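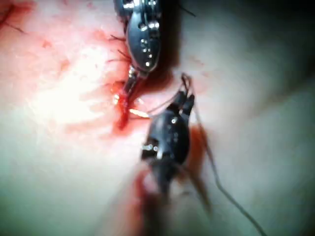
Veerle Meijer had put it off for twenty years and would now like to tell everyone in Donnelly that giving blood took less time than her last haircut. It hurt less than she feared, she said, and the oatmeal cookie was excellent.

She has plenty of company! The Donnelly summer blood drive closed its doors on Sunday evening with 2,938 pints collected, the best total the town has ever managed, and it got there in a year when almost everything else on the calendar was called off. Over 1,000 of those pints came from people giving for the very first time.

The drive ran out of the old Jemevard furniture showroom on Mill Street, a big, bright, high-ceilinged place that has stood vacant since last fall. It turned out to be just right for the job. Donors came in by the front doors and left through the loading bay, so the line never had to double back on itself, and there was room for 35 beds with wide gaps between them. Masks were required, temperatures were taken at the door, and everybody had to book a time, which cut the wait so much that organizers plan to keep the booking system for good.

Back in June the picture was a lot less cheerful. The high school gym and the Dimton plant, two of the usual stops, were both closed to visitors, and the bus that normally goes out to the smaller towns couldn't safely hold more than a couple of donors at a time. At the same time, hospitals were catching up on the operations they had postponed in the spring, and they needed blood on the shelf before they could put those patients back on the schedule.
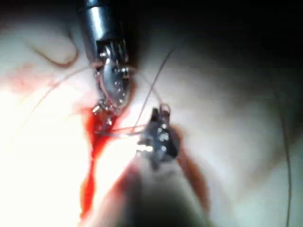 Type O was the biggest worry, as it usually is in summer. O negative red cells can be given to nearly anyone in an emergency, and red cells of any type keep for only about six weeks in the refrigerator, so a good week in May does nothing for a patient in late July. Platelets are harder still. They last a matter of days, which is why the drive set aside its back room for platelet donors and kept it open into the evening.

"We thought we'd be begging people to come," said Everaldo Rezende, who ran the drive. "Then the Saturday slots filled up before lunch on the day we posted them, and I had to go find more chairs."

Some of the credit belongs to a friendly fight between neighborhoods. Nostaleck, across the river, challenged the rest of town to beat its turnout and put the running score on a painted board outside the bakery. The north side pulled ahead in the second week, Nostaleck came roaring back on the final weekend with whole families booked in a row, and the result was close enough that both sides are claiming it. A rematch is already being talked about.

Aníbal Taipe, a bus driver on the Nostaleck route, reached his 3-gallon mark on Saturday and got a round of applause from the recovery chairs. He has the pin on his work jacket. His daughter turns 17 next month, and with her dad's signature on the form she plans to go with him the next time.

If you missed it, there is still a need, and there's still an easy way to help. The showroom will be open for donors every Thursday from noon to 7 p.m. through the end of August, with platelet appointments from 4 p.m. Booking for the new dates opened on 13 Jul 2020. Eat a proper meal first, drink lots of water, and bring a photo ID. If you gave whole blood during the drive, you'll need to wait eight weeks before you give again.

The cookies, baked by Réka Simon and her sister, will be back too. Oatmeal and ginger.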